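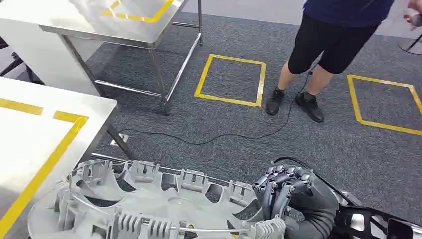 Drum part in the robot hand, taped squares on the carpet behind.

Tuesday, teleop notes, carry task and shelf task

Started late because the Lastar headset wanted an update and then wanted another one. Zineb drove first, I kept the log, Angelica looked after resets (and the playlist, sorry everyone).

Big round part first, the grey one with all the fins. I keep calling it the drum end, Angelica calls it the cake tin, so if you see "cake" in the episode names that's why! The grip we like best is fingers curled over the rim with the palm pressed to the side. Zineb tried coming in flatter and hated it – the fingers hunt around between the fins and you can feel yourself over-correcting the whole way. So: curl first, then palm, then lift. I've put that in the operator sheet.

We got 36 episodes out of the morning and I threw away 2, both my fault, I bumped the pause key while Zineb was still moving. Running total for the Dumlao set is now 1,772, a bit behind what I promised Brumedik for February but not horribly.

Then the shelf task. Same idea for the operator: bring the part over the blue cart, get it level, set it down on the top shelf, let go, back off.

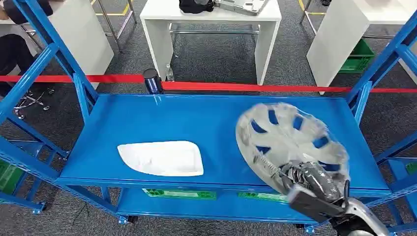 The hubcap is a lot more fun to drive than the drum end, and also much easier to do badly. I rush the approach. Zineb watched my replays and said I swing it in tilted and only start leveling when I'm already over the shelf, and she's right, it's there in nearly every one. The policy is going to copy that, so tomorrow I'm leveling earlier and going slower over the front lip. If it still looks twitchy I'll drop the hand scaling in the Planevine config a notch and see.

We stopped at 24 hubcap episodes, my wrists were done.

Still to do:
Rename the cake episodes before anyone outside sees them
Ask Angelica which start poses she used after lunch, the log has a gap
Re-record my first few hubcap runs, way too fast
Zineb wants a go at the shelf task left-handed – fine by me, separate folder please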